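2. Study area and household sample

The survey covered two neighborhoods of Premport, the older harbor district and the newer blocks on the Skesari side of the river. Both have a weekly produce market, at least one full-size supermarket and a number of corner stores. We asked how households store fresh fruit once it is in the home, and how storage relates to what is later thrown away.
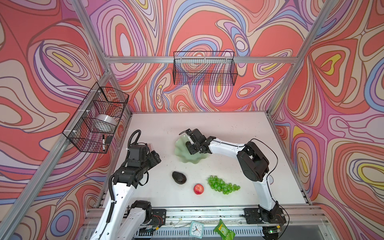
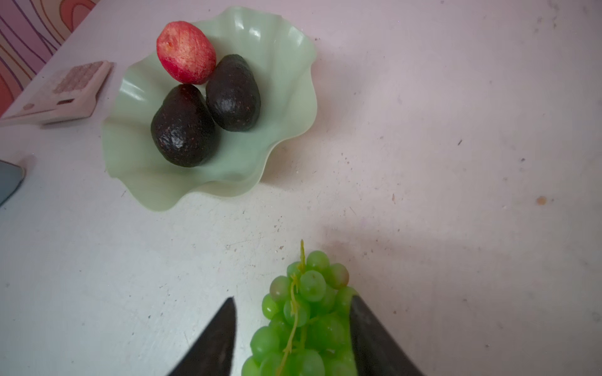
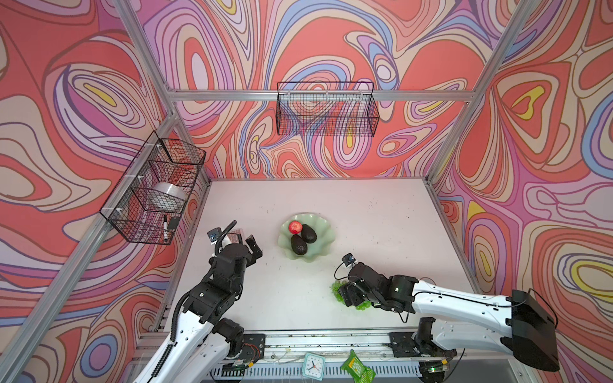
Figure 2. Fruit in an open bowl with a ruffled rim (middle) and black wire mesh baskets, hung up (bottom).

Reading time for this section: 3 min

A total of 779 households returned a usable diary. Recruitment was done by letter, with one reminder, and the response was higher in the harbor district than in Skesari. Households that bought no fresh fruit during the diary period were left out of the analysis. We did not pay participants, but each received a printed summary of the results for their street.

The questions on storage follow the 2016 pilot by Bramwell and Rezende in Guimarães, with two changes. First, the pilot treated the kitchen counter as a single place. We split it into open bowls, closed containers and original packaging, as the pilot interviews suggested that people think of these as different. Second, we added hanging storage, which the pilot recorded only under "other."

Diaries were kept for three weeks in July. Each evening the person who did most of the cooking wrote down any fruit that had been discarded, where it had been kept and why it was thrown out. Reasons were written freely and coded afterward. Wanting Qian and Cathal Lenihan coded all entries separately and settled differences by discussion. Most disagreements concerned the words "soft" and "old," which some respondents used for the same condition. These were merged into a single code.

Purchases were taken from receipts where the household kept them and from the diary where it did not. Market stalls rarely give receipts, so purchases in the harbor district rest more heavily on the diary. We return to this problem in Section 5.

Fruit grown at home or received as a gift was entered on a separate page. It made up a small part of the total in both districts, but it was unevenly spread, and a few households with garden trees discarded large amounts in a single week. We report results with and without these households.

Diary pages were scanned and entered in Tukix, a data entry program written for an earlier study of bread waste. Frans Van Acker checked a random set of pages against the entered records. Errors were mostly in the date column and did not affect the storage variables. Pages with no storage place given were kept for the waste totals but excluded from the comparisons in Section 3.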